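Short Sentences and Long Memories

2018-04-05

I did my jury service last June and I've been meaning to write about it ever since (without the bits I'm not allowed to write about, so nothing from inside the jury room, sorry). What has stayed with me most is the waiting, and a conversation I overheard on the bus home to Stitholm about community sentences.

Two men behind me were agreed that anybody who gets unpaid work instead of prison has "got off". One of them said it about four times between the court and the Ambrose roundabout. I nearly turned round. I didn't, I'm a coward on buses, but I've been arguing with him in my head for months, so now you lot can have it.

My trouble is that I used to agree with him! When our shed was broken into I wanted the lad locked up, and preferably somewhere damp. He took a strimmer and a bag of my late father's chisels, and what he got was a fine he never seemed to pay and some hours clearing the towpath at Drisen. I was furious. I wrote to the local paper, and they printed it, and I was very pleased with myself. 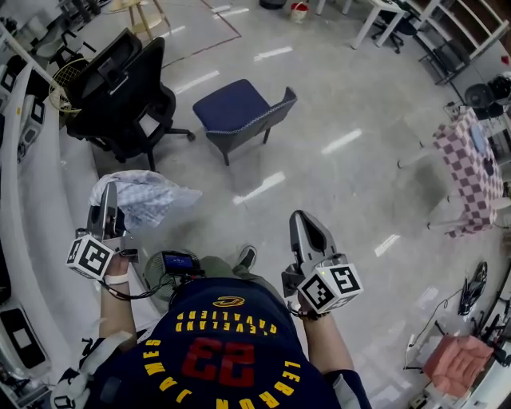 Then I started walking the dog along that same towpath, and I'd see the group in their orange bibs most weeks, come rain or sleet. Some of them worked hard and some leaned on a rake all morning, much as you'd get in any office. But they were there, and the path got cleared, and I could see it being done. If he'd been sent away for 6 weeks I'd have seen nothing at all, and he'd have come out with no room to go back to and still no strimmer to give me.

Now, I don't want to go all soft here. I can't stand the kind of article where the burglar is the real victim and the person with the broken door barely gets a mention. A punishment ought to feel like one. If you're given hours and you don't turn up, something should happen, and it should happen that week, before everyone has forgotten what the hours were for. From what I saw in the public gallery (I went back afterwards, off my own bat, I got a bit hooked) this is where it all goes wrong. One chap had missed so many appointments that even his own solicitor looked embarrassed. Another date was set. Off he went.

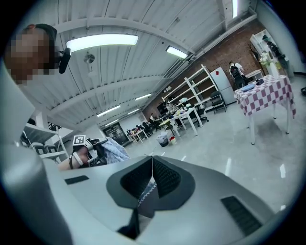 Photo: Drillach

So my man on the bus had half a point. A sentence that can be shrugged off isn't worth the paper. Where I part company with him is the idea that prison is the only thing that counts, as if the number of months were a sort of price tag and the bigger the better.

I also wish judges' remarks were easier to get hold of. I sat and listened to one explain, very plainly, why she was passing the sentence she did, and it made perfect sense. The paper gave it two lines and the word "walks". I'd have been cross too if that was all I'd read.

Anyway, I never did get the chisels back. If you see a set with boxwood handles and a D burned into the ends at a car boot sale anywhere near Stitholm, please leave me a comment.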